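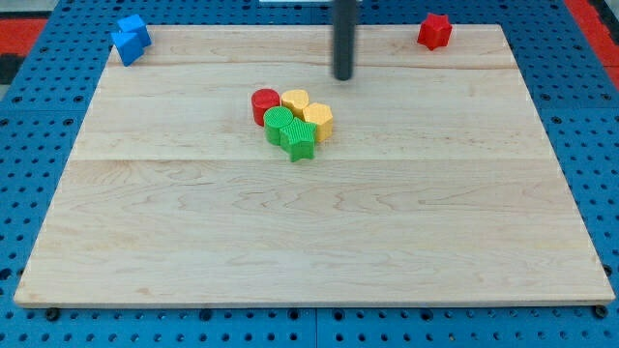
How do I keep a bare maple board from warping once it's glued up?
Treat both faces the same way, let air get to both of them, and store it flat on something with gaps in it or on edge with space either side. Most warped boards were oiled on top, ignored underneath, and left lying on a solid bench.

I make play boards for shape blocks, the small plastic kind with the red cylinder and the green star and the yellow heart that turns up in your shoe. A play board is a big flat piece of pale wood that gives the blocks somewhere to be other than the floor. It has no moving parts, which didn't stop me from ruining my first one.

What you need

Maple planks, already planed
Wood glue, the ordinary yellow sort
Clamps, more than you own
Sandpaper in 120, 180 and 220 grit
Food-safe mineral oil
A pencil you don't mind losing

Joining the planks

Lay the planks out dry and shuffle them until the grain looks as though it grew that way. Maple is polite about this. Wavy grain next to straight grain is fine, but look at it from across the room before you decide, and then mark a big pencil triangle across all the joints so you can put everything back after you've knocked it over.

Hold each joint up to a window. If light comes through, plane the edge again. Clamps will close a bad gap for exactly as long as they're on.

Glue both edges, rub them together, and clamp with the bars alternating above and below. Tighten until you get a thin line of beads along the seam and then stop. I used to keep going, and squeezed most of the glue onto the floor of the shop in Ullbridge, where it is holding very well.

Leave it overnight. Scrape off the squeeze-out the next morning with something you don't love.

Sanding

Go through the grits in order, with the grain, and do the underside too. The end grain will drink up oil and go darker than the face, so give it an extra pass at 220 if that bothers you. Ieuan Ellis, who taught me most of this and approves of very little of it, leaves his dark on purpose.

Break the edges lightly all the way around. You want a corner that won't hurt a forehead – foreheads find corners – but still looks like a corner.

Then try the blocks on it. Push a handful of them together in the middle and slide the bunch toward you. If the star catches on a seam, the seam isn't flush yet. A cylinder will glide over nearly anything, so don't trust it.

Oiling

Wipe on a thin coat, front, back and ends. Wait half an hour, wipe off whatever is left, and do it again the next day. Two coats is plenty for a board whose hardest job is holding up a hexagon.

Stand it on edge between coats. A perforated metal tabletop also works for storing it later, and is a great deal better than the top of the radiator, where mine spent one February learning to be a bowl.

If it cups anyway, lay it hollow side down on a flat surface with a rack under it and check in 4 days. Slight cups often relax. Bad ones want ripping along the seam and regluing, and you already have the clamps.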